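Kitchen notebook, October. Rabri, batch 4, and the cardamom argument 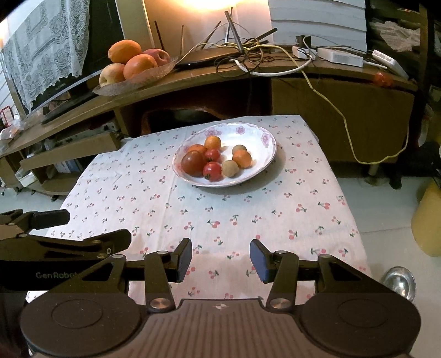
Eduardo Dimaculangan

7:40 a.m. Started early so that the good burner would be free by lunch. Samuele had already been in and moved the heavy pan to where he thinks heavy pans live. Found it behind the stockpots.

Goal for today: get the milk down without the bottom catching, and get cream layers you can see and chew. Batch 3 had layers in the sense that wallpaper paste has layers.

Milk is the Lisetti whole, same as last time. Decided against the Agbayani for now. It's richer and I like it, but it foams up like it has a grudge and I don't want to change two things at once. (I changed two things at once in batch 2. See batch 2, if you can read it under the stain.)

8:05. Milk on, medium until it boils, then low. The recipe I'm working from says "simmer, pushing the skin to the side of the pan from time to time." From time to time is doing a lot of work in that sentence. I went every few minutes and kept a tide line of cream on the wall of the pan, scraping nothing down until the end. In batch 3 I scraped as I went, and I now think that's what broke the layers into crumbs.

9:10. Pan weighed on the Janeck scale, tare taken off, 1075 g left. Still pours like milk. Smells nice. Back on.

9:30. Samuele Lo Presti came by to tell me that what I'm making is ricotta with extra steps. Explained that nothing is curdling. He tasted it, said nothing, and came back with a bigger spoon. Note to self: weigh after he leaves.

9:55. Color is going from white to pale straw. Turned the heat down another notch when I felt the spatula drag in the middle. No brown flecks so far.

10:25. Almost 500 g. Off the heat. Sugar in now, at the end. I put it in halfway through for batch 1 and it scorched, which took a whole afternoon and most of a scrubbing pad to forget. Stirred till dissolved, then scraped the cream off the walls and folded it in big pieces. Folded, Samuele, if you're reading this. Put the whisk down.

Cardamom. We have two positions in this kitchen. Mine is 4 pods, seeds only, crushed right before they go in. His is the ground stuff from the Gruvby jar, which has been open since before I worked here and smells of the cupboard. Split the batch to be fair. The pod half tastes of cardamom. The jar half tastes of having once been told about cardamom. He says it's "subtler."

Saffron: a pinch, soaked in a spoon of warm milk. Probably too much. It went yellower than I wanted and had a slight medicine note while warm. Check again cold before blaming it.

Both halves into the fridge at 11, covered, labeled P and J.

3:15 p.m. Tasted cold. Thicker than it looked in the pan, so I could stop reducing a little sooner. Layers are there, soft, a bit of chew. Saffron has calmed down. Sweetness drops a lot when it's chilled, so don't cut the sugar next time, whatever my warm spoon says. P is clearly ahead. J has a spoon-shaped hole in it and I have a suspect.

For batch 5: wider pan if I can find where it's been put, same milk, half the saffron, chopped pistachio on top only. Try the Agbayani after that.

Scale needs a new battery.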